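Lounge Users' Group
Minutes of the meeting held 26 April 2024
Dağdelen Building, lower level

Present: tenants' representatives from Omeck, Skiser and Carotico, and the building office.
Minutes taken by: Hacer Güneş

1. Minutes of the last meeting
Accepted with one correction. The order for table glides was placed by Skiser, and the minutes had it under Omeck.

2. Chairs
The red chairs were discussed first. Skiser reported that several have loose screws under the seat, and that the noise on leaning back has been mentioned to the building office more than once. The office will go through all of them with a hex key before the end of next week. Any chair that still moves after tightening is to be taken out and put in storeroom 421.

Carotico asked that the gray chair with the perforated surface stay in the lounge. Agreed. The chair is easy to wipe and people like it.

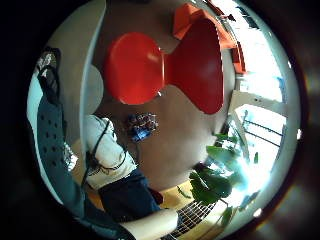
Can chairs be borrowed for meetings upstairs?
Up to three at a time, returned the same day, with a note left at the building office.

Omeck said that chairs have been coming back to the wrong tables. It was agreed that whoever borrows them puts them back where they were.

3. Tables
The round gray tables show rings and sticky patches by mid-afternoon. The cleaning contract covers one wipe-down in the evening, and a second visit would cost more than the group wants to spend this year. A spray bottle and cloths will be kept on the shelf by the door. Skiser will supply the first 12 cloths and wash them for now.

Napkins and food wrappings left on the tabletops were raised again. Carotico had proposed a small bin on each table. This was not supported, as the tables are not large. A floor bin will be tried between the tables. People are asked to clear away paper and plastic when they get up, including anything they have flattened out or folded and mean to come back to.

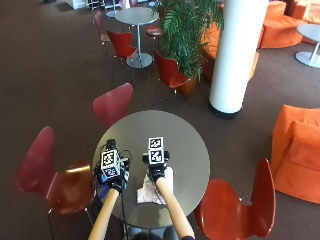

Hacer Güneş

4. Floor
The brown carpet was last shampooed in October. It is holding up, apart from the walkway and a stain near the window. The office has a quote for spot cleaning and will send it around. Omeck would prefer a full clean in the fall and was asked to get a price.

5. Clearing up after lunch
A trial was agreed in which each tenant takes a week in turn: Skiser first, then Omeck, then Carotico. The job is to pick up loose wrappings, wipe the tables and push the chairs in. It should take around 5 minutes.

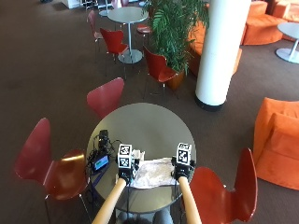 Who clears the tables if a tenant's office is closed that week?
The next tenant on the list takes the week, and the two swap places.

6. Other business
Carotico asked for a hook by the door for bags and coats. The office will look at the wall and report back.

Next meeting: to be set by the building office once the carpet prices are in.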